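Shoes first, shirts much later: a chat with Halfdan Østergaard

I have asked a lot of people when a machine is going to tidy my hallway, and most of them change the subject. Halfdan Østergaard laughed and put the kettle on. He runs the household chores work at Hesholm, and he had warned me by email that I'd leave less excited than I came. (I didn't, but I see what he meant.)

I started with the obvious one. Why shoes?

"Because everybody has them and they're awful," he said. "A cup is a cup. A sneaker is stiff at the heel and soft at the top, and then there are laces going wherever they like. And you need two of them, next to each other, facing the same way."

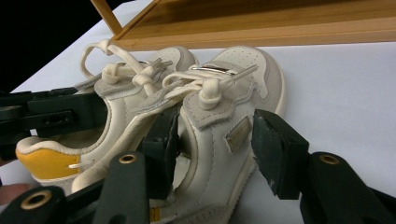
He'd much rather talk about pairs than single objects. A pair means you have to care about where the second one goes, and he says that's where a lot of good demos fall down. Picking something up is the part people film. Setting it down neatly, on a rack, next to its twin - that's the chore.

So can a robot do it yet, I asked, in a house like mine?

"In your house? No. On a rack it has seen before, with shoes it has seen before, pretty often. Then you bring in a boot and it's a bad morning."

His group has 1514 recordings of people doing shoe jobs with hand-held grippers, and he wants 3090 before he'll try the next round of training. I said that sounded like plenty already. He made a face. A kid gets the idea after 5 tries, he told me, and he has a nephew who proves it, but the kid has also been handling stuff all day long for years.
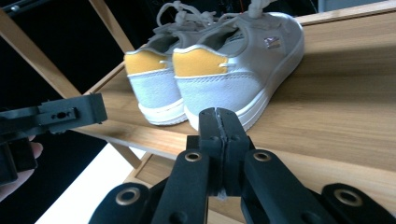 We got onto shops after that, as he spent 6 years at Sison working on stockroom equipment. I figured a store would be easier than a home, and he half agreed. The shelves stay put and the boxes are all one shape. "But a customer tries on a pair and leaves it on the bench with the paper stuffed in one toe," he said. "Now you're back in somebody's hallway."

What about laundry? He groaned! Folding a towel he'll give you. A fitted sheet he won't discuss. He does think putting shoes away will come to homes before shirts do, and he wouldn't give me a year for either one, though I asked him twice more on the way to the door.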